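Thursday, tidying-up runs, late afternoon

Haris Rana wants an answer for the Halletley people by the end of June: can the thing clear a table yet, yes or no? My answer today is "sort of, if you're not in a hurry and you don't mind which way up things land". He didn't write that down.

All of it in the simulator again, same round grey table, same Franka arm. Set the time limit to 40 seconds a go, then got bored and dropped it to 30 (put it back before the overnight batch, please, whoever reads this first!).

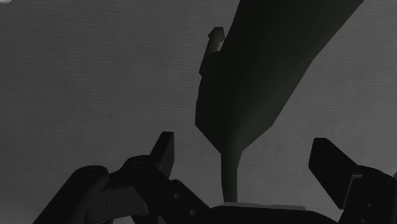
I still think we're too generous with the approach. Fingers wide open is fine for a bottle or a mug, but my mum's sideboard is all spindly little ornaments, and those want a slow, fussy sort of hand. The Gondal planner only knows one speed. I've asked for a creep mode twice now and will ask again on the call.

Ran the clutter set after tea. A bowl and a pencil ought to be the easy end of housework, and I'd still put money on a toddler. Pencils are horrid, so thin and so flat to the table.

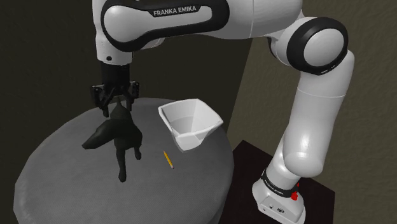
Anyway, animals. Legs are the trouble, as far as I can see: the planner treats the whole body as one lump, so it has no idea there's a leg to knock on the way out. Try the finer collision mesh, 2 seeds first, then the full 1,000 if the laptop doesn't melt.

Still to do: fix the logging, and ask Haris what "clear" means. Into a box? Onto a shelf?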